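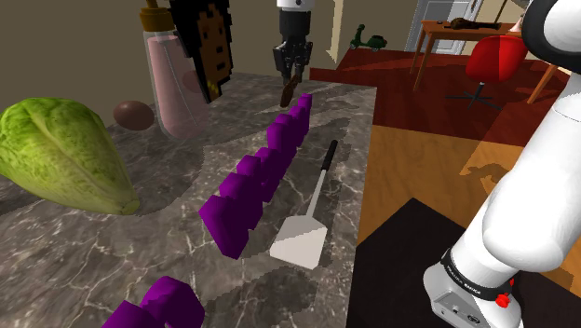 Rellent Desk Stand for Manga and Art Books

Sold by Orkach, Plostdale
Colors: black, gray
Ships flat in a padded mailer

We get asked to stock a lot of things for people who read manga and watch anime, and most of them are junk with a licensed face printed on the front. The Rellent has no face on it. It is a metal stand with a lip and two page clips, and it costs more than the ones with faces. I was ready to send it back. I ended up keeping it on the list with a few warnings, which you should read before ordering.

What the maker claims

Rellent says the stand "protects the spine of every volume." I don't believe that about any stand. If a thick paperback has cheap glue, it will crack when you force it flat, and a stand that holds it flat is forcing it. What this one does a little better than the others is let you set the two halves of the back plate at a shallow angle, so the book sits open like a wide V. Use that setting for anything you care about.

They also call it a "collector grade display system." It is a book stand.

What we tried

Regula Schwaiger in our shop kept one on her desk for most of June and used it for copying poses out of character design books. She liked it. Her complaint was the clips, which have rubber tips that grip glossy paper harder than they should. On the big art books she slid a strip of plain paper under each tip, and after that she had no marks.

I used mine for pocket-size volumes and found the opposite problem. The clips are too long for small pages and cover the outer panels. You can swing them out and hold the page with your thumb, but then I have to ask what the stand is for. If you only read standard volumes on the couch, skip this and spend the money on the next book in the series.

Two of the 8 stands in our first box had a wobble from a foot that wasn't pressed in all the way. A push with the thumb fixed both. We now check the feet before mailing.

Sizes and limits

Back plate opens to 8 positions, of which maybe four are useful
Lip depth: fits books up to 2 inches thick
Weight limit: 6 pounds, according to the maker
Clips: two, removable, no spares included
Feet: rubber, pressed in

The weight limit seems fair for a closed book standing upright. Open a heavy box-set art book on the flattest setting and the whole thing wants to tip back. The boxed complete editions are out of the question, and I would ignore the product photo on the maker's own site that shows one.

Compared with the Auer

The question in our inbox is always whether to buy this or the Auer acrylic easel. The Auer is cheaper, looks better on a shelf next to figures, and scratches if you wipe it with the wrong cloth. It is for showing a cover. The Rellent is for keeping a book open while your hands are busy. People buy the wrong one of these constantly and then write to us.

For animation cels or signed boards, get neither. Those belong behind something, out of the sun.

Customer notes

"Good for drawing, bad for reading in bed. Clips are strong." – Vinh Khương

"I wanted it for a tablet so I could watch episodes while I cook. It holds the tablet fine in landscape but the lip covers the charging port if you stand it up the other way. Would have been nice to know." – Sunita Bellamy

"Gray is darker than on your page. Keeping it." – Ludivine Chevalier

Sunita's point about the port is fair and depends on your tablet. Measure from the edge first. The lip is slightly taller than it looks.

Price and returns

The stand is $60 before shipping. I think that is high for bent metal, and I have told Rellent so. They say the hinge is the expensive part. The hinge is good, I will give them that.

Returns are accepted unused with both clips in the bag. Missing clips get deducted. Questions about stock or bulk orders for school anime clubs go to Nermina Jurić at the Plostdale counter, mornings only.

Black: in stock
Gray: back order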